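Setting grip force on a two-arm bench

You need both arms homed, a cup you don't love, and 30 minutes. I'm assuming you've bolted everything to the rail already, Flalbridge style, and that the cables clear the elbows. 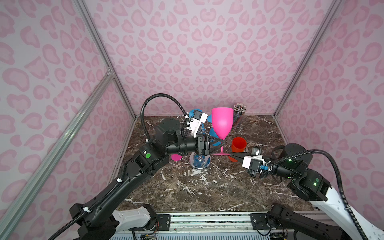
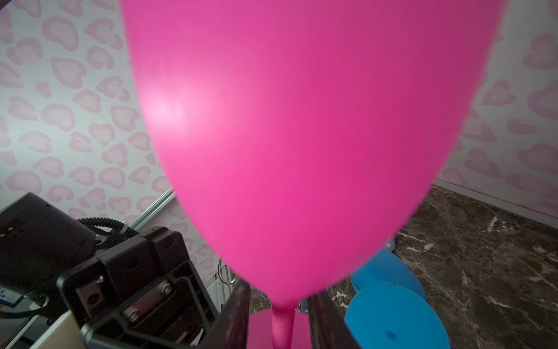 Grip force in Kudo is one number per gripper, and the default of 1,520 is for people who pick up bricks. Start at 215. Close the fingers on something with a thin stem, low down near the foot, the way the left arm is lined up on the pink goblet. Raise the number by 5 until the stem stops sliding when you tug it, then write it on masking tape and stick it to the arm. You will not remember it. Heino Pärn, of the Miltville shop, is sure he will, and he has bought a lot of goblets.

Do the second arm separately. Mine wanted a different number, for reasons known only to Deson, who made the motors.

Save the profile before you power down. Kudo won't ask.

If the fingers chatter when closed, drop back one step and check the finger screws.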